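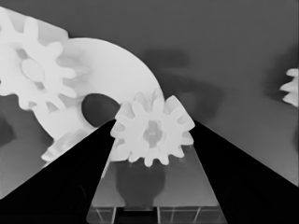
Can a machine do the chores yet?

Some of them, slowly, if you are tidy to begin with. Ask it to put a small gear in a gearbox and you may be pleasantly surprised. Ask it to do the kitchen while you are out and you should come home prepared.

Trokar Two-Arm Bench Kit
Sold and supported by Rindano, Luletholm

Product code: TK-466
Availability: made to order, next batch April
Price: on request (sit down first)

The Trokar is a pair of arms, a pair of two-finger grippers and a controller that goes under the bench, where you will kick it. It comes with a simulator, and we would like you to spend a good long while in there before you let the arms near anything you are fond of. Gears dropped in the simulator don't roll under the fridge.

What it's good at

Stiff things that keep their shape. Gears, pegs, lids, jars, blocks, mugs with sensible handles. If you can pick it up with a pair of salad tongs, the Trokar will probably manage as well. Small gears need a steady grip on either side and a bit of patience at the last moment, when the teeth have to line up with their neighbours. Our shop-floor customers tell us this is also where the apprentices swear.

Lids are a fair halfway house between workshop and kitchen. They have a knob, the knob is in the middle, and they stay the same shape from one day to the next.

What it's less good at 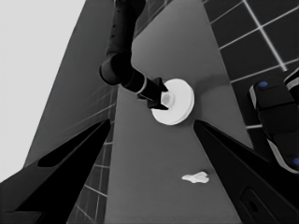 Cloth, mostly. A tea towel has no fixed shape and no opinion about which way up it goes, and every fold hides another one. We have had the arms pick up a towel, fold it, and set it down looking rather worse than when they started. The towel counted as folded according to the software. It did not count according to anyone in the office.

Also on the list: wet soap, cling film, bin bags, fitted sheets (we can't do those either) and anything see-through. Dark things on dark worktops are a nuisance too.

How long does it take?

Our own bench test is 14 small jobs, run one after the other with no help. A person does the lot in 4 minutes. The Trokar takes 73, and that's a run we were pleased with. It doesn't get bored or check its phone, so on a dull job overnight it starts to look like decent value. On the washing-up it looks like a very expensive way to be late for bed.

What's in the box

Two arms with bench clamps
Two grippers, plus spare finger pads
Controller and power lead
Emergency stop button (large, please keep it where you can reach it)
Simulator licence for one computer, with gear assembly and kitchen worktop sets
Printed manual

You will need a solid bench. The folding table in the spare room is not a solid bench.

Add-ons

Angelovski soft finger set, for fruit and other things that bruise
Longer controller cable
Second simulator licence

Returns

Unused kits can come back within 14 days. Used kits we'll look at case by case. Crockery is not covered, and please stop sending us the pieces.

Demonstrations are held at the Luletholm workshop from ten in the morning. Bring a job you'd like to see tried, so long as it isn't a duvet cover.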